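The Iced Tea Years

My mother believed that a house without a cold drink ready in it was a house where something had gone wrong.

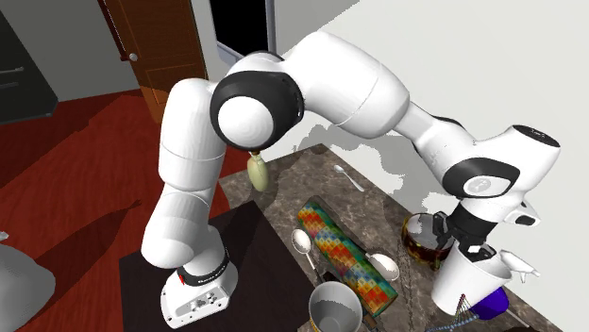 So there was always tea in the fridge, on the top shelf, in front of the milk. You could come home at midnight with a broken ankle and the first thing she'd do was pour you a glass. I know this from experience, although it was eleven and the ankle was only sprained.

I've been trying to make her iced tea for most of my adult life. She never wrote anything down. When I called to ask how much sugar, she said "the usual," and when I asked how long to steep it she said until it looked right, in the tone of someone being asked how to sit in a chair. My sister Mehwish claims to know the recipe. Mehwish's tea tastes like a wet envelope, and I've told her so, and we still speak at holidays.

My first mistake was following the internet, which wants you to cold brew for twelve hours and then talk about the tannins. I did it for a summer. It was fine! It was smooth and faintly grassy and tasted like something you'd be handed in a lobby before a massage you couldn't afford. My mother's tea was not smooth. It grabbed you by the back of the tongue. She used the cheapest bags in the store, 76 to a box for reasons known only to the manufacturer, and she boiled them, which every tea person I've ever met regards as a kind of assault.

My neighbor Deming Shen is a tea person. He owns a thermometer for it. He once poured me a thimble of something very old from a pot the size of a lemon and watched my face while I drank it, and I said it was interesting, and he was quiet for a bit. When I told him I boil seven bags in a saucepan with the sugar already in, he asked if I was all right at home.

But seven is the number, I'm now fairly sure. Six is thin and eight makes your teeth feel knitted. I got there last November, the worst possible month for iced tea, with the heat on and the windows fogged up and my coworker Jingyi on speakerphone about a spreadsheet. Sugar in first, bags in, boil it until you feel bad about it, then top it off with cold water and leave it alone. Lemon goes in the glass. If you put it in the pitcher it goes bitter overnight, and you'll get a phone call from my mother, who can sense these things from 1000 miles away.

I drove a batch down to her at Christmas in a cooler, wedged in with towels. She poured a glass, held it up to the kitchen window, drank half of it, and said, "You used the good bags."

I had. They were out of the cheap ones.

Mehwish has asked me to add that her tea won second place at a church picnic in Bernen. There were other people's drinks there too, she says, and I'll be looking into it.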